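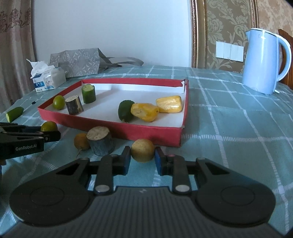 Brillow Table Linen Rental – Frequently Asked Questions

Last updated 22 July 2023

Ordering

How do I place an order?

Use the request form on the Rentals page or call the shop. Tell us the date of the event, the shape and size of your tables, the number of guests and whether you want delivery. We send a quote by email. The order is final when you have replied to the quote and paid the deposit.

Is there a minimum order?

For pickup, no. You can rent a single tablecloth. For delivery the order has to come to at least $100 before the delivery fee. Napkins, runners and chair covers all count toward that amount.

How far ahead should I book?

White and ivory are nearly always in stock, and a week is usually enough. Colors and patterns need longer, especially for the larger round sizes. For weddings in early summer we would like to hear from you by March. If your date is close, call instead of using the form. Marloes Van den Broek handles bookings and can see what is on the shelf and what is due back.

Can I change my order after I have paid the deposit?

Yes, up to five days before pickup or delivery. You can add items as long as we have them. You can also reduce the order, but not below half of the original quote. Color changes are treated as a new item, so check with us first.

Can I see the fabrics before I decide?

The showroom is open during shop hours and you don't need an appointment to look at samples. If you want tables set up with full place settings, make an appointment and bring a plate and a glass if you are using your own. We also mail swatches. They are free and you can keep them.

Colors on a screen are not reliable, blues and greens least of all. Please don't match paint, flowers or printed menus to a photo on this site.

Sizes

What size tablecloth do I need?

Measure the table top, then decide how far the cloth should hang down on each side. Add the drop twice to the length and twice to the width. For a round table, add it twice to the diameter.

For a sit-down meal with the sides showing, most people choose a drop of 10 to 12 inches. For a buffet or a head table the cloth normally goes to the floor. A standard table is 30 inches high, but measure yours. Folding tables vary, and tables with a thick top can be off by enough to leave a gap or a puddle of fabric.

Can I use one long cloth over several tables pushed together?

You can, if the tables are the same height. Our longest cloths are in the Endness range, which comes in white, ivory and stone. For anything longer we overlap two cloths and put a runner across the seam. Point the overlap away from the main door and it hardly shows.

I have a trestle table with benches. Does a long drop still work?

It works but it gets in the way. People step over the bench and catch the cloth. A short drop is better, and for outdoor picnic tables we suggest clips as well.

Do you have cloths for oval tables?

A few. Ask for the list. A rectangular cloth will also fit most oval tables, though the corners hang lower than the rest.

Fabrics and patterns

What is the difference between Plurnon and cotton?

Plurnon is the name of our polyester range. It creases less, dries fast and lets go of most food stains. It is the cheaper of the two. Cotton feels heavier and softer and hangs better, but it wrinkles if it sits folded in a car for a day. Red wine is harder to get out of cotton, and we sometimes can't.

If children will be eating at the table, take Plurnon.

Are your patterned cloths the same on both sides?

No. All the checks, grids and stripes have a right side and a wrong side. The label is always sewn to the wrong side, at a corner. Check it before you lay the cloth. It is easy to miss in a dim hall, and the difference shows once the lights go on.

Will a grid or check pattern line up with the edge of my table?

Only if you set it that way. Lay the cloth loosely, find a line that runs near the long edge and pull the cloth until the two are parallel. Then do the short side. On round tables there is nothing to line up with, so turn the cloth until the lines face the same way on every table in the room.

Can I combine two patterns?

We would keep the pattern on either the cloth or the napkins and use a plain color for the other. Godelieve De Graaf runs the showroom and will lay out combinations with you if you want a second opinion.

Laying the cloths

Do the tablecloths arrive ironed?

They arrive pressed and folded. Long cloths can be sent on a hanger for a small fee. Fold lines will show for the first hour or two on cotton and less on Plurnon.

How do I get wrinkles out at the venue?

Use a hand steamer, from the top of the table down. If you don't have one, mist the cloth lightly with clean water from a spray bottle and smooth it outward with your palms. Never iron Plurnon on a high setting. It melts, and we have to charge for the cloth.

Should I put something under the cloth?

Under cotton, yes. A table pad keeps the cloth from sliding and makes plates quieter. We rent pads in the common sizes. Under Plurnon it is a matter of taste.

Can I use pins, tape or candles?

Clips are fine. Safety pins are fine on the underside of a hem. No tape, staples or glue dots. Candles must be in a holder that catches the wax. Tea lights need a glass. Confetti that contains dye is not allowed on any of our cloths – it bleeds as soon as something is spilled on it.

Delivery and pickup

Where do you deliver?

Within 40 miles of the shop. Past that, call and ask. Bart Smits plans the routes and will sometimes take a longer trip if there is another stop in the same direction.

Do I have to be there?

Someone has to sign. It can be the venue manager or the caterer. Put their name and phone number on the form.

Do you set the tables?

We can lay the cloths and runners. We don't set out plates, glasses or cutlery. If you need that, talk to your caterer. Laying has to be booked with the order and can't be added on the day.

Returns and stains

Do I need to wash anything?

No. Please don't. Home washing sets stains and shrinks the cotton. Shake out the crumbs, take off the clips and put everything in the bags we gave you.

What if the cloths are wet?

Hang them up until they are dry before you bag them, over a railing or a few chairs. Mildew can start overnight in a closed bag and it does not wash out. This is the most common reason people lose part of a deposit.

Something was spilled. Will I be charged?

Ordinary food and drink stains are part of the rental price. Burns, cuts, mildew, wax, ink and paint are not. If a cloth can't be used again, we charge the replacement price listed on your quote. Ward Baert inspects all returns and will send you a photo of any damage before a charge is made. You have a week to reply.

When do I have to bring everything back?

By noon on the second working day after the event. Each late day costs a quarter of the rental price for the items that are missing.

I returned everything but your count says napkins are missing.

Look in the trash bags from the event and ask the caterer to check their laundry. That is where they usually are. If you find them within two weeks of the return date, bring them in and we will refund the charge.

Payment

What do you accept?

Cards, bank transfer and checks. We take cash in the shop but our drivers can't accept it.

When do I get my deposit back?

Within five working days after the return has been counted. It goes back the same way you paid it.

Do you offer a discount for schools, clubs and nonprofits?

Yes, on Plurnon and on pads. Send your request from an official email address, or bring a letter. Yiğit Başaran handles these accounts along with regular orders from restaurants.

Do you sell used linen?

Twice a year. Cloths that are sound but no longer perfect are sold by the piece from the back room, and offcuts go by the bag. Dates are posted on the News page. We don't hold items and there are no returns on sale linen.

Where can I park?

In front of the shop for loading, or in the lot behind Jacobs if you plan to stay a while. The showroom entrance is at the side, up the ramp.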